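Courses > Practical Automation > Unit 6 > Handout: The Lost Grip

July
Notes by Vikas Rastogi

Syllabus Handouts Lab hours Contact

Before we get to the arithmetic, I want to tell you about a fault that cost us most of an afternoon, and I hope you'll be patient with me, as I was not very patient at the time. We were recording demonstrations with the hand-held grippers in the Gavis room, and out of 107 recordings the software threw away 86. The message each time was the same: "marker pose lost."

My first thought was the calibration, so we redid it. Then we redid it again (I am stubborn, as those of you who took Unit 3 will remember). It made no difference at all. What finally helped was sitting down with a cup of tea and looking at when the pose was lost. In nearly every bad recording it went within 2 seconds of the hands crossing a bright patch of floor. The sun was coming in low, the exposure was dropping and rising, and the white squares on the marker cubes were washing out.

Now, the part I'd like you to think hard about is what came next. The software didn't stop when it lost a cube – it held the last good position and carried on. On a recording that only wastes your time. On a live arm, copying those hands, a held position followed by a sudden jump is how people get hurt.

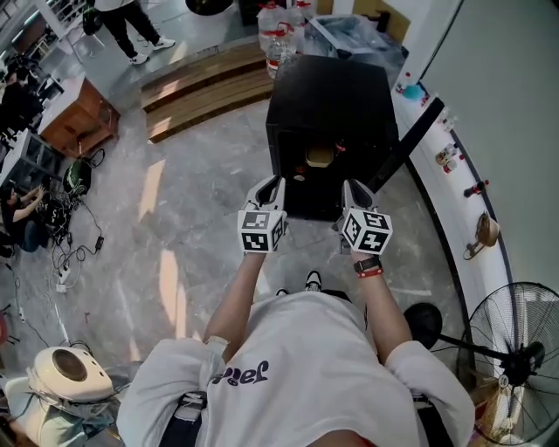 Fig. 1. Hand-held grippers with marker cubes, working at a black box. Note the bands of sunlight on the floor.

For next time, please read the Oken notes on exposure locking, and write me a paragraph on what the system should do when one cube is lost and the other is still tracked. Should both arms stop? I have my own view, and Grewal's chapter takes the opposite one. Lab opens at 15 minutes past the hour as usual.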